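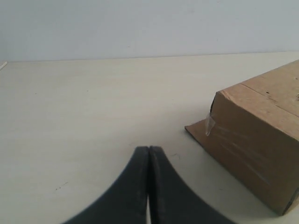
4. Reviewing place name edits

Pasance Maps holds every change to a place name until a reviewer has approved it. The review queue is on by default for new accounts. Accounts opened before February 2025 must turn it on by hand (see 4.1).

You need the Reviewer or Owner role to follow the steps in this section. Editors can see the queue but cannot approve or reject anything in it.

4.1 Turning on the review queue

1. Sign in and open Settings > Map data > Labels.
2. Set "Hold name edits for review" to On.
3. Under "Reviewers needed," choose 1 or 2. City, county and neighborhood names always need 2, whatever you choose.
4. Add your reviewers by email address. Each one gets an invitation that expires after 6 days.
5. Click Save. Edits already published are not pulled back into the queue.

Note: If the switch is gray, your account is managed by a parent organization. Ask the Owner of that organization to change it.

4.2 Checking an edit

1. Open Queue. Edits are listed oldest first, with flagged edits at the top.
2. Click an edit to see the old name, the new name, the editor's account and the list of map layers it touches.
3. Click Compare sources. Pasance checks the new name against your own reference list and shows any mismatch in red.
4. Choose Approve, Reject or Send back. Send back returns the edit to its author with your comment – the comment box cannot be left blank.

A typical entry looks like this:

Stestilville > Stestilville Heights
Submitted by: m.tanui
Layers: 2
Status: Waiting for second reviewer

Caution: Approved names go out to every app and website that loads your map. Most pick up the change within 300 seconds. Apps that store map tiles on the phone can keep showing an old name until the user refreshes.

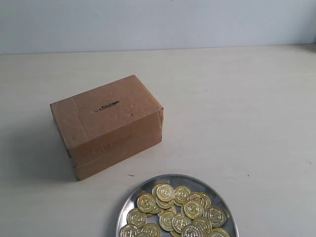 Small closed cardboard box with a slot in the top.

4.3 Blocked words

The filter compares each new name with the shared blocked list, which has 392 entries, and with any words you add yourself. A match sends the edit to the top of the queue and locks the Approve button for Reviewers. Only an Owner can release it.

1. Go to Settings > Map data > Blocked words.
2. Type one word per line. Capital letters are ignored.
3. Tick "Match inside longer words" if you want the filter to catch joined or altered spellings.
4. Click Test and paste in a few real names from your area. Names such as Mbwambo or Soker should pass. If one is caught, add it to the Allowed list.

4.4 Undoing a published name

1. Open History and find the edit.
2. Click Roll back. The old name is restored on all layers.
3. Click Clear cached tiles. Skip this and some users will go on seeing the bad name.
4. Suspend the editor's account if the edit looks deliberate, and reset any access tokens it held.

Rollbacks are logged and cannot be deleted. To export the log, see section 6.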